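Section 4. Daily Care of the Vanity Unit

Kurau Guest Residence Housekeeping Manual
Revised August 2018 by Edeltraud Zaugg, Residence Services

4.1 Purpose

This section sets out the daily care of the bathroom vanity, including the countertop, the basin, the faucet, the cabinet and the wastebasket. It applies to every occupied room. Rooms being prepared for a new guest are covered in Section 6.

4.2 Clearing the Countertop

1. Put on clean gloves. Gloves used on the toilet or the floor must not be worn at the vanity.
2. Pick up all used tissues from the countertop and place them in the lined wastebasket.
3. Leave the guest's own items in the room. Lift each one, wipe beneath it, and return it to the same spot.
4. Close any jar or bottle that has been left open. Do not tighten lids by force.

Note: Folded paper with writing on it is never to be treated as trash. Place it flat beside the faucet, where it will stay dry.
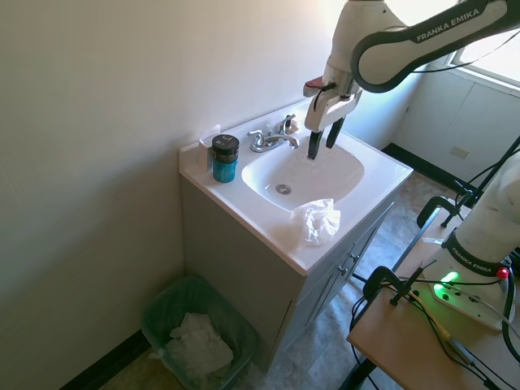 Should the wastebasket liner be replaced if it is only partly full?
The liner is replaced once a day in every occupied room, whatever the amount in it. Tie the used liner before lifting it out, and wipe the inside of the wastebasket before fitting a new one.

4.3 Cleaning the Basin and Faucet

1. Rinse the basin with warm water and remove any hair from the drain by hand.
2. Apply Brolari basin cleaner to a damp cloth. Do not pour it directly into the basin.
3. Wipe the bowl from the rim down to the drain. Continue along the countertop and the backsplash.
4. Clean behind the faucet, including the base of each handle.
5. Rinse the bowl and wipe the countertop with a second cloth dampened in plain water.
6. Dry the faucet with a dry cloth. Water left on chrome will mark it.

Caution: Do not use scouring powder, steel wool or bleach on molded countertops. Scratches in the surface cannot be polished out, and the top must then be replaced. Report existing scratches to Salim Okoth, extension 59, before beginning work. 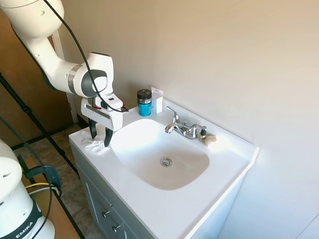
Cloths used at the vanity are to go into the laundry bag before the attendant leaves the room. A cloth may not be carried from one bathroom to the next, even if it appears clean. Additional cloths are kept in the linen room and may be requested under stock number 2805.

4.4 Cabinet

1. Wipe the door fronts and knobs with a damp cloth, then dry them.
2. Check that each knob is firm. Loose knobs are reported on Form 25.
3. Do not open the cabinet doors in an occupied room unless a leak is suspected.

Questions about this section should be directed to Chepkoech Biwott in the housekeeping office.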